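Donating and Buying Used Computers: Frequently Asked Questions

Padbridge Computer Reuse takes in old computers, wipes them, repairs what can be repaired and sells or gives them away locally. Please read through the answers below before you call.

What do you accept?
Desktops, laptops, flat monitors, keyboards, mice and power cords. We do not take printers, tube televisions or anything with a swollen battery. The county transfer station takes all of those.

Does it have to work?
No. Dead machines are used for parts. Please tell us at the counter if you know what is wrong with it.

Do I need to take out the hard drive first?
You can, but you don't have to. Drives are wiped the same week they come in. If a drive can't be wiped, it is shredded. Ask for a certificate when you drop off, as we can't write one later.

Can I take the memory out and keep it?
Yes. Many people do when they have a second computer of the same type. Unplug the machine, open the latches at the ends of the slot and lift the stick straight up. Put it in an anti-static bag.
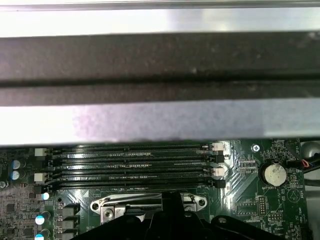
Four empty memory slots on a computer motherboard.

How much does a refurbished desktop cost?
Prices start at $80. That includes a power cord, keyboard and mouse. Monitors are priced separately. Nothing in the store is over $400.

Is there a warranty?
Desktops and laptops can be returned within 7 days for a full refund. Keep the receipt. Parts sold loose are final sale.

Can I upgrade a computer I bought from you?
Usually. Bring the model number and we will look up what fits. Adding memory or changing the drive is simple on most desktops. A new processor has to match both the socket and the board's firmware, so check before you spend money. 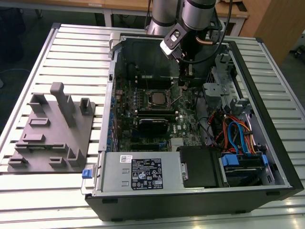 Desktop tower on its side with the side panel off.

Do you give computers away?
Yes, through the Hultusine program, for households referred by a school or a library. Each household can receive one computer every 2 years. The waiting list opens in January.

Will you pick up?
Only from offices and schools. Email us a list of what you have.

Do you sell bare processors?
Sometimes. They are kept behind the counter and sold untested unless the label says otherwise. Thermal paste is extra.
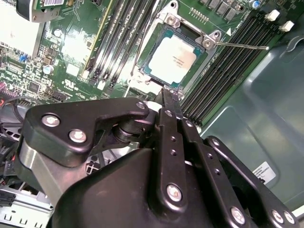

Inês Vieira commented: Does "untested" mean I can't bring one back if it doesn't boot? I'd like to know before I drive over.

Reply from Padbridge: Correct, untested processors are final sale. Ones labeled as tested are loose parts too, so the same rule applies, but we can run one for you at the counter before you pay.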